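# Student project: hand-held grippers, flowers and a box. How many demonstrations, and how to record them?

**Posted by Numov, September 25, 2022**

I'm on a final-year group project and we have to teach an arm to do a simple table task from demonstrations. We record with two hand-held grippers, one in each hand, each with a white marker cube on it so the position can be tracked. The arm is due to run in March, so until then all we can do is collect.

The task is to pick up a small bunch of flowers and put it by a little black box. We work on a big dark brown table in a shared open-plan room.

Three things we can't agree on:

- How many recordings do we need? Our handbook says 2000, which seems a lot for four of us.
- Should the flowers start in the same place every time?
- We lose tracking on one of the cubes quite often. In our last batch of 30 takes, 11 had a gap. Is that the lights, the table or us?

This is what the gripper sees with the flowers on the table:
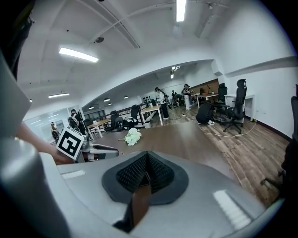

## Replies

**Hirano**

2000 is fine. Just do it in short sessions and swap over when your wrists hurt. Don't change the lighting.

**Iso**

I helped run this sort of project for two years at our college, so I'll take your points in turn.

Number of takes: 2000 is a target for a group that wants the arm to cope with any starting position. For one object and one goal you can get something working with far fewer. We had a cup task that was usable at roughly a quarter of that. Train early on whatever you have, see where it fails, then record more of those cases. If your handbook figure is a marking requirement, ask your supervisor before you cut it.

Starting place: move the flowers. Turn them as well, so the stems don't always point the same way. We put small bits of paper tape at the table edge as a guide and worked through the positions in order, then did a batch at random. Keep the box still for the first few hundred and only start moving it when the pick is reliable.

Tracking: my first guess is your hands. When you reach across, it is easy to roll the wrist so that the printed faces turn away or one arm covers the other cube. A view from above is the best check for this. With one gripper at the box, the other off to the right and both cubes in the open, you should be fine:
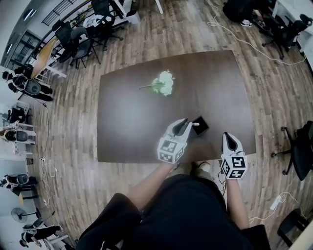

If you still get gaps with the arms held like that, look at glare next. A glossy table or a ceiling panel can wash out a marker for a few frames. Tilt the cube slightly and see if it comes back. Also check that the printed faces are flat and clean. Ours had a corner lifting and we spent a week blaming the software.

One more thing on the 11 bad takes. Don't throw them away until you know how long the gaps are. A gap of a few frames while the hand is still can be filled in. A gap during the grasp itself can't, and those takes should go.

**Trimora**

Agree with most of that, but I would move the box from the start. We left ours in one spot for 1817 takes and the arm more or less learned the spot. It reached for the same bit of table even with the box taken away, and we had to record a lot of it again.

Name your files properly as well. We used the person's initials, the start position and a take number. It's dull, but when one person's takes turned out to be much faster than the rest we could find them all in a minute.

On the flowers – make sure everyone grips them at the same part of the stem. Half our group picked things up at the end and half in the middle, and the trained arm went somewhere between the two and often missed.

**Numov**

Thanks all. We'll ask about the 2000, and try a batch with the box moved as well as one with it fixed. I looked back at six of the bad takes and in five of them the left arm is over the right cube, so that is probably most of it. Will post again when we've trained something.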